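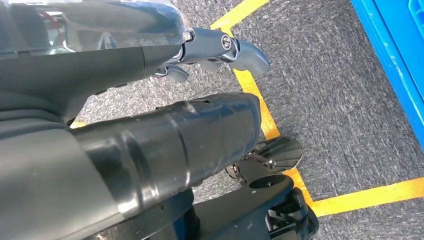
Year-End Notes on the Stollville Reading Room

December 27, 2022

The reading room on the upper floor of the old Pavlović building closed to visitors last week and will open again in February. I have kept these notes on the local library for several years, and the present entry records the changes of the past twelve months.

The collection now stands at 1,765 volumes. Of these, 400 came from the estate of Valdis Toom, a retired surveyor whose interest in river maps was well known in Flidville and beyond. Triin Org has completed the catalog cards for the maps. The remaining books in the gift, chiefly histories and a long run of farm almanacs, are shelved by author until their subject headings are settled.

Lending rules have been revised. A reader may hold two books at a time, for a period of one month. Almanacs and bound newspapers do not leave the room. I regard the second rule as sound, although Despina Babić has argued in writing for overnight loans and her letter deserves a full reply.

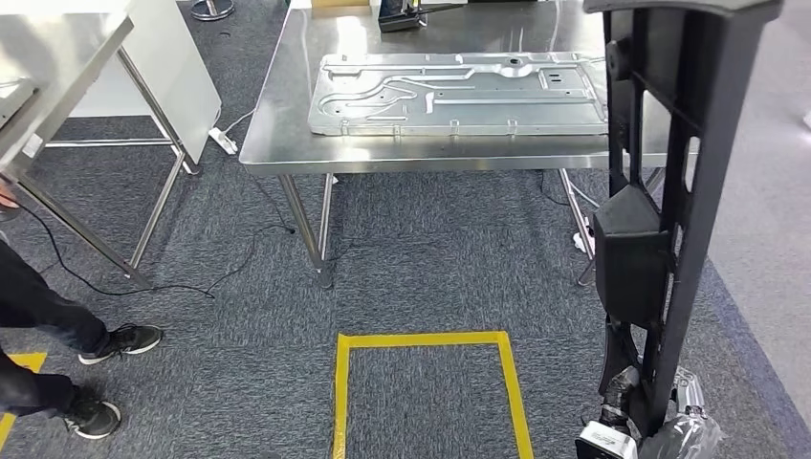 Stamped metal panel on a stainless steel table.

The evening talks were well attended. Hae-won Yang spoke on the ferry trade at Ratov, and her paper will be printed in the spring in a run of 700 copies. Readers who wish to reserve one should write to the desk before the end of February. Payment is due on collection.

Corrections to last year's entry, in particular to the list of missing newspaper volumes, will be posted separately.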